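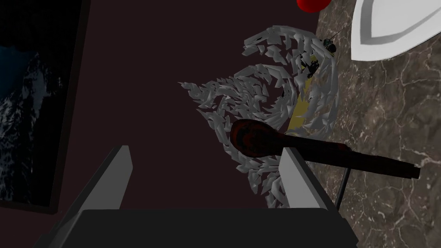
Dusard backyard bird notes, README

Hi! I've been keeping a notebook of every bird I see from my kitchen window in Bickerstaff, and I finally typed it all up. There are 2,992 rows so far, one per sighting, and 60 species (the galahs hog a lot of it).

What's in the folder

sightings.csv is the main one: date, time, species, how many, weather, and a column called "thoughts" where I ramble. Some of those are about birds and some are bits of Psalms I was reading over breakfast, so skip that column if it's not your thing!

creek.csv has 937 rows from my walks along Darketberg Creek. Same columns, minus the weather, which I kept forgetting to write down.

Things to know

I can't tell ravens from crows. They're all down as "raven/crow", sorry.

March is thin both years because I was away at my sister's.

A grey bird I couldn't name is in there 19 times as "mystery". If you have a favourite guess, please tell me!!

Use it however you like, just mention Dusard somewhere. Last updated Tuesday, January 23, 2024. Still to do: fix the colour spellings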